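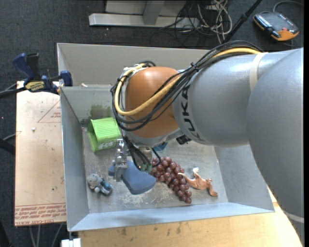 Forums > House and Home > Storage > Metal bin for toys, yes or no?

porridge_tin
We've been keeping the children's toys in a grey metal bin, the open rectangular sort with tall sides. The floor is scratched to bits and there's a greenish smudge on the inside wall that has seen off two kinds of cream cleaner. My sister says get rid of it and buy a Porine chest, which is 50 quid and has a lid. Thoughts?
4 replies | 271 views

Hamel_Road
Keep it. A lid on a toy box is a shelf for laundry.

despina_anghel
I disagree. Ours was metal and every brick dropped in it sounded like a car accident. We lasted until June. Put an old towel in the bottom if you must keep it.

Hamel_Road
A towel! So the crumbs have somewhere to sleep.

tallboy40
Scratches are fine, but run a hand along the top edges before anyone small leans over. Sheet metal can be nasty. As for the smudge, if it was felt pen, try surgical spirit. If it was paint you have a decorated bin.

porridge_tin
Edges are smooth, I've checked. Tried the spirit and it went slightly paler, then I got bored. Towel is in. The green basket is staying in there as well, as it's the only way I ever find the small bits. Sister has been told and is taking it badly.

despina_anghel
Wash the towel now and then. I'm still with your sister.

Share (4)

Contact us | Back to top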